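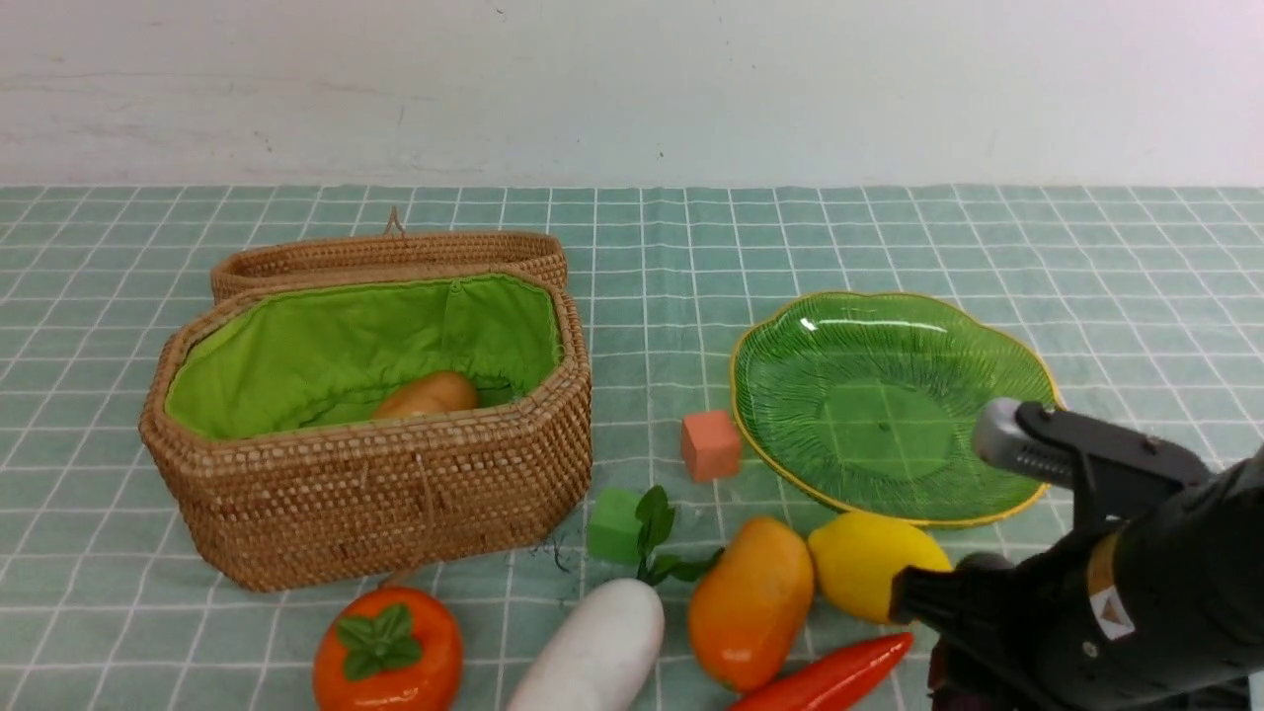 Woven basket with green lining, lid standing behind.

3/2/19
By Halthorpe Markets media office
1 min read

Halthorpe Markets will open a second monthly market at Cundville in June, with room for 90 stalls in the old Gudeta wool store on Sallgate Road. The organisation received 477 stall applications last year and had to turn most of them away.

Stalls will sell homewares, baked goods, preserves and second-hand kitchen items. Entry is free. Stallholders must live within the shire and carry their own public liability cover. The hall has been rewired and can hold 2000 people. 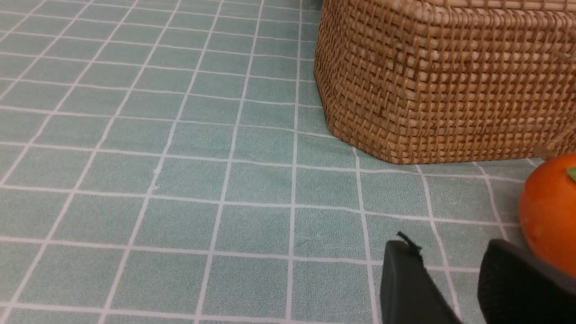 One long-time stallholder said the extra date was overdue, and that a roof would be "worth the site fee on its own" after two wet seasons on the oval.

Application forms are available from the Halthorpe office during business hours. Late forms will go on a waiting list.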